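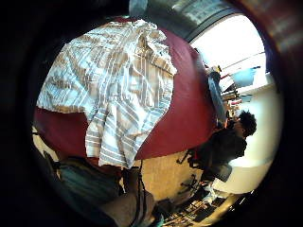 How I Fold Big Floppy Striped Things (Curtains, Throws, Tablecloths, You Name It)

I put off folding anything larger than a bath towel for most of my adult life. I'd wad it up, shove it on the closet shelf and close the door fast. Then we moved into a place with one linen closet the width of my shoulders, and wadding quit being an option. So I learned, mostly by doing it badly on the bed, and stripes are what finally made it click for me. Stripes are cheating! They're fold lines somebody already printed for you.

This works for a light bedspread, a tablecloth, a flat sheet or a curtain panel. It works on plain fabric too, you just have to squint more.

What you need

A bed or a big table. I use the bed, with a plain dark cover on it, and I like that setup a lot, since a pale edge shows up right away against something dark and you can see when it's wandering. White on white is miserable. I tried that for years.

Clean hands, and no coffee anywhere nearby (ask me about the Tristetti tablecloth. Actually, don't).

A lint roller if you have pets.

That's the whole list. I did buy one of those Mokar folding boards once and it's fine for T-shirts, but it's way too small for this and it now lives behind the dresser.

Step 1: Get it all up off the floor

Big pieces love to slide. You drop one on the bed, turn around to answer somebody, and half of it is headed for the carpet. Gather up any part that's hanging down and toss it toward the middle of the bed before you do anything else. If you start folding with a tail dangling over the side, the weight pulls on everything you've straightened and you'll be chasing it the whole time.

Give it one good shake while you're at it. Hold two corners, arms out wide, and snap it like you're mad at it. One is plenty. After that you're only making dust.

Step 2: Find a corner and stay with it

Lay the thing down any old way and go looking for one corner. Just one! Put it near the top left of the bed, smooth a patch the size of a dinner plate around it, and walk your hand along the edge until you hit the next corner. Set that one down too. Now you've got a whole straight side, and the rest will mostly follow.

My friend Angus Carnegie does this the other way, from the middle out, and his stack looks nicer than mine, so take my advice with that in mind. I can't do it his way. I lose the corners.

Step 3: Smooth with your forearms

Hands leave little ridges. Lay your whole forearm flat and sweep from the middle toward the edge. You're not ironing, so don't lean on it. Big folds go first and the small crinkles can stay, they'll mostly flatten in the stack.

If the fabric has a nap or a loose weave, sweep one direction only. I have a Hedavitz throw that goes bristly and weird if you pet it backward.

Step 4: Read the stripes

Okay, my favorite part. Look at which way your stripes run.

If they run the long way, fold the long way first and match stripe to stripe, color on color. With the quieter color mixes, your tans and pale browns and washed-out blues, this is harder than you'd think, so go by the widest stripe and ignore the skinny ones. Once the wide one lines up, you're square.

If they run on a diagonal, don't try to match them. You'll go a little crazy. Use the hems as your guide and let the stripes do whatever they want. A diagonal stripe folded in half makes a V down the crease, and if the V is even on both sides, you did it right.

And if you've got both kinds of stripe going on the same piece, trust the straight ones.

Step 5: Fold it to thirds

Halves are what everybody does, and halves are why the stack falls over. After that first long fold, I fold the strip into 3 from the short ends: one end in, other end over the top. Tuck the raw or ugly hem inside so the outside is a clean fold all the way around.

Hems are sometimes wavy, especially on older pieces or anything that's been through a hot dryer. Don't tug the hem straight. Line up the part just above it and let the wobble hide in the middle.

For a really big piece (mine is 90 inches on the long side) I do thirds and then one more half. You want to end up with a bundle that fits your shelf, so go measure the shelf first. I didn't, the first time, and had to redo the entire closet in a mood.

Step 6: Press and park it

Set the bundle on the bed and lay something flat and heavy on top for 10 minutes. I use the big Roman cookbook my aunt gave me. It gets more use this way than it ever did in the kitchen. Go do something else, come back, and the bundle will have settled so it doesn't puff open on the shelf.

Put it away with the folded edge facing out. Then you can grab one without dragging the neighbors along.

A few things I get asked

Do you have to iron first? I don't. If it's going on a table for company I'll iron it that day, and the fold lines come out then anyhow.

What about doing it alone? All of this is written for one person. Two people is faster if they agree on which way to turn, and in my house we do not.

How long does it take? The first time, long enough that I sat down partway through. Now I can get one done while the kettle's on.

Can you roll them? Sure. I roll anything that creases badly, and I roll the curtain panels when they come down in March for washing. Fold the long way, same as Step 4, then roll from the short end, and keep it snug without strangling it.

Is it worth doing for stuff you use every day? For the throw on the couch, no. That one gets draped over the arm and stays there. I went through my shelf last spring and there were 75 dollars' worth of duplicate tablecloths in there I'd bought because I couldn't find the first ones, so for the closet I'd say yes.

Next up I'm going to tackle fitted sheets, and I'm a lot less confident about those. If you have a method that works on a deep mattress, please leave it in the comments.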